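Flange ring

A flange ring is a flat ring with a large hole in the middle and smaller holes around the rim, the latter intended for bolts. It joins one thing to another and is generally noticed only when it is missing. Printed versions in bright plastic are common in small workshops, where lime green seems to be chosen by whoever bought the spool.

Handling
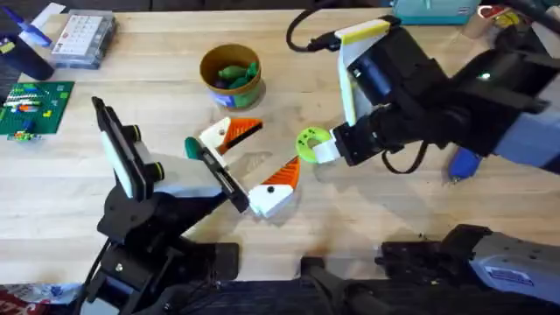
A lime-green ring beside orange ridged tips, over a butcher-block tabletop.

Rings are held by the rim during inspection and fitting. The Burent handbook devotes 8 pages to the matter – a generous allowance for an object with no obvious top. Ridged pads are popular for gripping, as smooth plastic slides easily against smooth plastic.

Finishing

A fresh print often carries stray threads and a raised first layer, both of which can foul a bolt. Light work is done with a file or a handheld rotary tool. Heavy work with the same tool produces a larger hole than the one designed, and then a second ring.

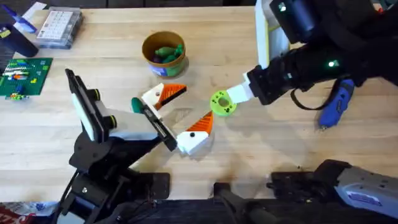 Green ring upright on the bench, with a blue handheld rotary tool nearby.

The Pugh workshop in Planville, which printed 1,449 rings in a single August, recommended finishing the center hole first. Its rival in Flilport recommended finishing it last. The two shops exchanged letters on the subject for 2 years without damage to either opinion.

Storage

Rings store best lying flat, away from sunny windows. Stacking is acceptable if the rims are clean.
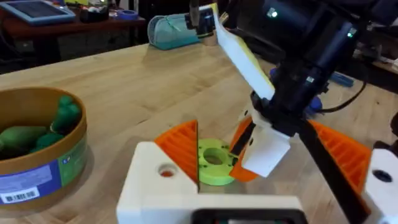

Stacks should be kept low, though a Flilport catalog listed a cabinet for up to 2,000 rings. Mixed sizes are usually sorted by center hole, with the bolt pattern written on the drawer.

See also: Gasket; Spacer; Washer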